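ハンド型把持デバイスによる動作収集事業 進捗報告(4月分)
提出先:Penner助成プログラム事務局
報告者:Pistari 開発室

1.今月の要旨

今月の計画は、片付け動作の収録を300本そろえ、Indaの再学習に入ることでした。使える収録は111本です。残りについては、収録できなかったものと、収録はしたものの使えないものがあり、件数よりも後者の発生理由のほうが本報告の主題になります。事務局の皆様には前回「順調」と書いてお送りしましたので、まずその語を撤回いたします。

なお、けが人はありません。ヒヤリハットが一件あり、第3項に記します。

2.不具合:左右の位置がずれる件

当事業では、作業者が左右の手に把持デバイスを一台ずつ持ち、机上の物をつかんで動かす動作を記録しています。デバイス上部の白いキューブに貼ったタグを使って左右の相対位置を求め、その軌跡をGekvilleの双腕アームで再生する、という流れです。

月の前半、再生すると右アームが左アームに向かって少しずつ寄っていく現象が出ました。人間の収録では花瓶を両側から支えているのに、再生では花瓶があるはずの空間で両手が拍手を始めます。担当者の間では「喝采」と呼ばれ、障害管理票の件名も現在そのままになっています。改題の予定はありますが、優先度は低です。

当初は時刻同期を疑い、左右の記録の時差を調べるのに一週間近くを使いました。時差はありました。直しました。喝采は続きました。

次に疑ったのがキューブの固定です。取付部のねじを点検したところ、左用の一台に緩みがあり、握り込むたびにキューブがわずかに傾いていました。傾いたタグから計算した位置は、計算としてはまったく正しく、現物とは合いません。ソフトウェア側には異常が見つからないわけです。この一台で収録した分はすべて保留とし、傾き量を後から推定して救えるかどうかを検討中です。正直なところ、録り直したほうが早い可能性が高いと見ています。

ねじの締め付け確認は、デバイスの組立手順書には以前から書かれていました。日々の収録手順書には書かれていませんでした。組み立てた日には確かに締まっていたことになります。

3.安全に関する事項:ケーブルの引っ掛かり

土曜日の追加収録中、作業者が床に置いたケーブルの束に足を取られ、机に手をつきました。デバイスを握ったままでしたので、指先のパッドが天板に当たり、片側が外れています。本人に痛みや外傷はなく、その日の収録はそこで打ち切りました。

原因は単純で、床の線が多すぎました。収録のたびに機器を足し、足した線を誰も引き算しなかった結果です。当日の作業前点検表には「通路よし」に印が入っていました。点検表の通路は避難経路を指しており、作業者の足元は項目に含まれていなかったためで、印そのものは間違っていません。点検表のほうが間違っていました。

また、デバイスとつながるケーブルは、前かがみの姿勢になると体の前を斜めに横切ります。腕を伸ばした拍子に張ると、手首の動きが不自然になり、それがそのまま軌跡に残ります。安全の話として調べ始めたものが、データ品質の話にもなりました。Indaが妙に遠慮がちな手つきを覚えていた理由の一部は、おそらくこれです。

4.是正措置

実施済みの事項は次のとおりです。

・収録開始前に、左右両方のキューブを指で押して緩みを確認する。
・20本ごとに収録を止め、基準位置にデバイスを置いて左右の距離を照合する。ずれていれば直前の区間を破棄する。
・パッドの外れたデバイスは交換し、予備機として戻さない。
・点検表に「足元の線」を追加する。「通路」とは別の行にする。

未実施の事項は、ケーブルの上方への取り回しと、使っていない機器の撤去です。前者は天井側に支持具を付ける許可を建物側に申請中です。後者は許可が要りませんので、遅れている理由は書きにくいのですが、撤去しようとすると必ず「来週使う」という申し出が出ます。次回からは使用予定を書面で出してもらうことにしました。
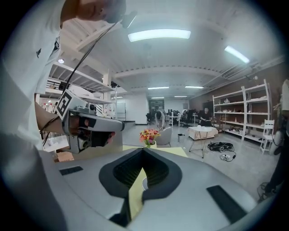 図1 把持デバイスによる収録作業。上部の白いキューブが位置計測用のタグ。

5.収録の再開状況

照合を挟むようにしてから録った50本では、再生時の喝采は出ていません。うち数本で、右アームが物を離すのが早すぎる別の症状が見つかっています。こちらはトリガーの開度の較正に関係すると見ており、位置の問題とは分けて管理票を起こしました。件名はまともなものにしてあります。

照合のために作業の流れが途切れる点は、収録担当から不評です。一日に録れる本数は減りました。ただ、前半は速く録って遅く捨てていましたので、差し引きではいまのやり方に分があります。

6.計画と予算への影響

300本の達成は来月末に延期をお願いいたします。追加の予算は求めません。交換用パッドと支持具は既存の消耗品費で賄い、Gekvilleのアームは貸与期間の範囲内で試験を終えられる見込みです。建物側の許可が下りない場合は、自立式のスタンドで代用します。床に物がひとつ増えますので、その際は点検表をもう一行増やします。

次回報告には、保留分の救済可否の判断と、トリガー較正の結果を記載します。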